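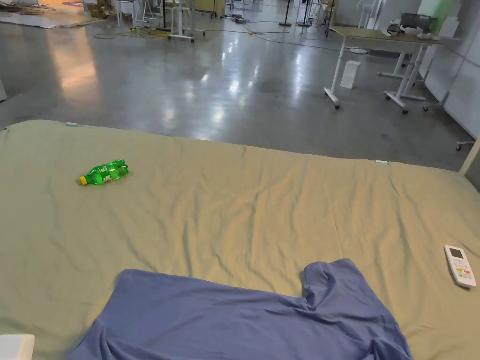 My bed collects stuff all day long. By evening I have to dig my way in, so I finally worked out a routine that takes me 9 minutes, and my friend Ladan Khosravi has been bugging me to write it up. So, Ladan, this one's for you!

Start with clothes. They take up the most room, and once they're folded the whole job looks smaller. Lay a T-shirt flat, smooth the body with your palms, and pull both sleeves straight before you make a single fold.

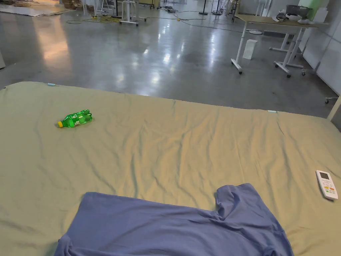

Blue T-shirt spread out, one sleeve still bunched up.

Now fold one side toward the middle, sleeve and all, then the other side. Bring the hem up to the collar and fold in half again (I stop there, but Akihiko Matsuda rolls his and swears by it).

Bottles come next. Check that the cap is screwed on tight before you pick one up, please. I lost a good set of sheets that way in January! 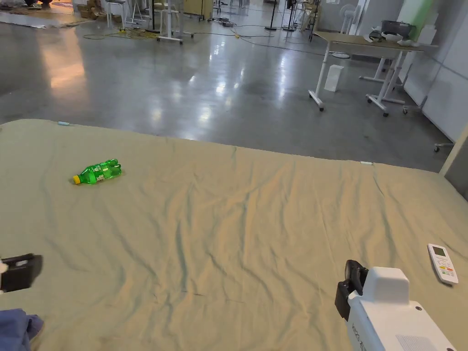
Then carry the bottles straight to the kitchen. Don't park them on the nightstand, or you'll be moving them twice.

Electronics and little things go last. I keep one shallow tray for them and sort as I go: remotes at the back, phones in front, cables coiled.
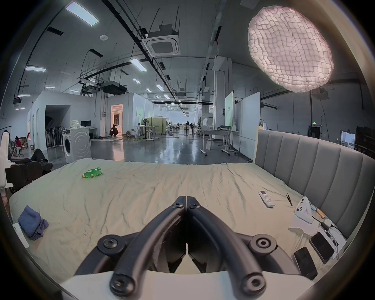

Cables are the part I used to skip. Unplug the charger first, coil the cord loosely, and put a twist tie on it. With two phones lying side by side and a black cord between them, do the cord before you lift either phone. Small tools like tweezers get a cup of their own, and the game controller goes back by the TV.

Last step: grab the sheet by the far corners and pull until the creases flatten out.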